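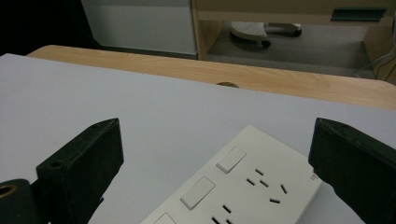 Gripper closing late on the right-hand unit. I'm Tanvir, and I've been building a pair of hand-held grippers on the Kartha plans, two black fingers each with a flat mounting plate on top, for teaching a robot arm by doing the job myself first. They are brilliant fun to use. Most of it works! My test piece is an outlet plate with rocker switches down one side, and those are the right sort of target because each one only stands up slightly from the face and is the same off-white as everything else, so the software gets no help from colour. The left unit tracks nicely. The right one reports its fingers as still open when I can feel them pressing on the plastic.

Setup
Board: Zarnex controller, one per gripper
Software: Pollum logger, set to 60 readings a second
Fingers: printed at the Bendham workshop, black, solid infill
Cables: one thin black lead from each gripper back to the frame

What I expected
Trigger squeezed fully, opening reads 0. Trigger released, opening reads 100.

What I get
Left unit: 0 and 100, every time.
Right unit: 9 when fully shut, 100 when released, and the number lags behind my hand on the way down. On the way up it is perfect.

Tried so far

1. Swapped the two leads at the controller end. Fault stayed with the right gripper, so the lead and the board input are both fine. Quite pleased with that one, it saved me taking the board out.

2. Ran the calibration again with the fingers pinched shut by hand. It came down from 9 to a proper 0 and I did a small dance. After 20 squeezes it had crept back up to 9.

3. Took the fingers off and looked at the slide. There was a bit of dust in the groove, which I brushed out. No change in the numbers, though the movement feels lovely now.

4. Put the old fingers back on. Same fault. So it isn't the new prints, and I can stop blaming my printer.

5. Restarted the logger with only the right gripper plugged in. Same again.

After that I went on to the job I want to teach in the end, with both hands at once: right gripper at the far end of the strip, left one free to deal with the plug and its thick white cord. Even with the fault I can do it by feel, and the left-hand recording looks superb when I play it back. The right-hand one has the fingers hovering open round something they are plainly holding, and an arm copying that would let go of it.

Questions: is there a known problem with the position sensor on the closing stroke? And can I read the raw sensor value somewhere, before the logger scales it?

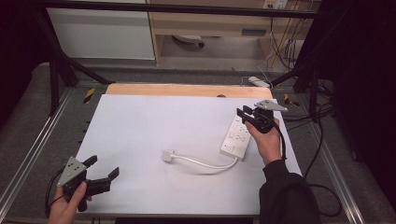

Reply from Sunil: The creep after a fresh calibration is the useful bit. If the sensor itself were faulty you would see jumps in both directions, and yours opens cleanly. I'd look at the little magnet on the moving finger carrier. It is a push fit on the Kartha plans, and if the hole came out slightly large it slides back a touch each time the fingers meet. Mark across the magnet and the carrier with a pencil, squeeze it a couple of dozen times, and see if the line still meets. For the raw value, start the logger with the verbose setting on and look at the third column.

Tanvir Munshi: Pencil line no longer meets! It had moved by less than the width of the line itself, and I would never have spotted it by eye. The third column shows it too, a tiny step after each hard squeeze. What do you glue yours with?

Sunil: Thin superglue, one drop, from the back. Keep it off the slide. Leave it overnight before you calibrate.

Tanvir Munshi: Glued and left on the shelf. I checked the left one while I had the glue open and its magnet is properly tight, I couldn't shift it with a fingernail.

Update, 16 December 2021: recalibrated this morning. Right unit reads 0 shut and 100 open, and still does after a long run of squeezes. The lag has gone as well. Re-recording the plug job tonight with both hands. Please leave the ticket open until I've got a full set through the logger.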